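Progress report to the Navex Fund: stability of reconstituted oral veterinary suspensions

Reporting period to end of August. Grant holder: Preneck Laboratory. Milestones 2 and 3 are covered; milestone 1 was closed in the previous report.
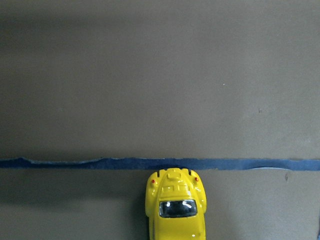
Submitted by Savita Solanki, Preneck Laboratory | 31/03/2023, revised plan attached

Milestone 2 (assay validation) is complete. The liquid chromatography method for the active ingredient in the cattle and sheep drench met its limits for linearity, recovery and repeatability. The method for the horse paste passed on linearity and repeatability, but recovery was low at the bottom of the range. The cause was traced to the extraction solvent, and the step now uses a longer shaking time of 30 minutes. Recovery has been within limits in every run made with the new step.

Milestone 3 (storage study) is in progress. Bottles are held at two temperatures, with and without light, and sampled on a fixed schedule. To date 1479 samples have been drawn and all but 50 have been assayed. The remainder are frozen and will be run when the replacement column arrives from Van Hecke. The supplier has confirmed the order but has given no delivery date.

Early results for the drench show little loss of active ingredient in the dark at either temperature. Bottles kept in light lost more, and the loss was greater in part-used bottles. The preservative content fell in the same bottles. We have not yet fitted a shelf-life model and do not propose a revised in-use period at this stage.
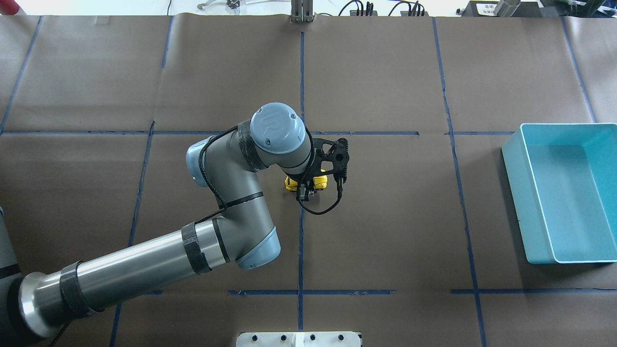
The paste data are less complete. Two syringe batches were withdrawn after the seals were found to be faulty, and Rikon has supplied new ones at no charge. The affected time points will be repeated, which moves the end of the paste study back by six weeks. The drench study is not affected.

Spending is within budget except for solvents, which are over by about 200 pounds. We ask to cover this from the travel line. No change to the total is requested.

Damian Szczepańska has taken over sample records and the audit file. Next actions are to clear the frozen samples, restart the paste series and send the draft dosing-label note to the Fund for comment.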